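Tadham Adult Learning
Home Organisation, Level 1
Handout 4: Small things on open surfaces

Read this before the practical. Bring your own list of items from Handout 3 and a tape measure.

1. What counts as a small thing

For this unit, a small thing is anything you can pick up with one hand and use at least once a week. Brushes, combs, pens, scissors, nail files, toothbrushes and kitchen spoons all count. Bottles and jars are covered in Handout 5, so leave them off your list for now.

2. Lying flat or standing up

A hairbrush lying on a shelf takes up its full length and the width of its head. Stood in a cup, it takes up only the base of the cup, plus some air above. Most shelves have more air than surface, so standing things up is usually the better choice.

There are exceptions. Do not stand up anything with a sharp point facing upwards. Wet brushes should dry bristles down or on their side before they go back in the cup, as water runs into the handle and collects at the bottom.

3. Choosing the cup

Look at three things: the width of the base, the height of the sides and the weight.

A narrow base tips. A paddle brush is top heavy, and the head will lean to one side whatever you do. The side it leans towards should be the side with the most free space.

The sides should cover most of the handle and stop short of the head. If the head is sunk inside, it is hard to get hold of and the bristles rub on the rim.

A light cup can be made steadier with a little clean gravel in the bottom. Square cups sit neatly against a wall or against each other. Round ones are easier to wash.

4. Where it goes

Put the cup towards the back of the surface, with clear space in front. You should be able to lift the item out without moving anything else. In the Arkdale room the practice shelves are shallow - measure before you start.
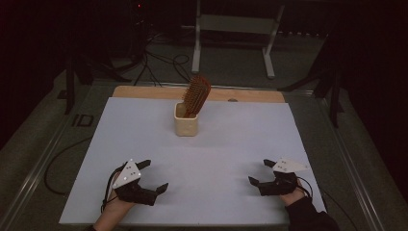
Fig. 1. Hairbrush stored head up in a small square cup, head leaning to the right.

5. Practical task

Work in pairs. Choose one surface at home or in the room and take everything off it. Wipe it down. Sort the items into those that can stand and those that must lie flat, then put back only the ones on your list.

Write up what you did on one side of paper. Include a sketch with measurements in millimetres. The Skostville students should hand theirs in at the front desk, everyone else in class.

Next handout: bottles, jars and anything that leaks.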